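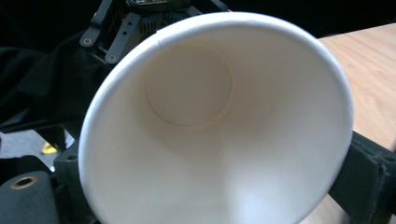
Why does my spreadsheet drop the leading zeros when I open a CSV file?

The program guesses a type for each column as it loads the file, and anything made up only of digits is read as a number. Numbers have no leading zeros, so 00337 becomes 337. Import the file through the data import dialog and set that column to Text before loading.

Posted in Spreadsheets and Data Files
3 replies

Komach
Following on from the above. I get a parts list exported from our stock system every September, 1574 rows, part codes in column B. The codes are five digits with zeros in front. I open the file by double-clicking, edit two or three prices, save, and send it back. The stock system then rejects most of the rows with "code not found". Setting the column format to Text after opening changes the alignment and nothing else. Is there a way to get the zeros back without going to the original export? I have already saved over it.

Xiong
Formatting the column after opening is too late. The conversion is done at load, and the cell now holds the number 337. The Text format only changes how that value is treated from then on.

If every code has the same length, you can rebuild them. In an empty column enter

=TEXT(B2,"00000")

and fill down to the last row. Copy the result, paste it over column B as values only, then delete the helper column. Save as CSV and close the file. Do not reopen it by double-clicking to check it, or you will be back where you started if you save again. Check it in a plain text editor.

If the codes vary in length, this will not work. There is no record in the file of how many zeros each one had. In that case you need the export again, or a second list to match against.

Linar
just put an apostrophe in front of the number

Okitz
The apostrophe works for cells typed by hand. It is no use for 1574 rows, and the zeros are already gone by then.

Two additions to Xiong's post. First, look for codes that contain the letter E between digits, such as 12E05. These are read as scientific notation and come out as 1200000. The TEXT formula will not repair them. Sort column B from largest to smallest and they will be at the top. Correct them by hand.

Second, quotation marks around the value in the CSV do not protect it. "00337" and 00337 are loaded the same way on a double-click. The quotes only tell the program where the field begins and ends.

For next time, open a blank workbook, use the import from text option, pick comma as the delimiter, and set column B to Text in the preview. Some versions apply a type step automatically after the preview, and that step has to be removed.

Komach
The formula fixed all but four rows. Those were E codes, as described. 1295 was rejected once more for a trailing space in the price column, which is a separate problem. File accepted now.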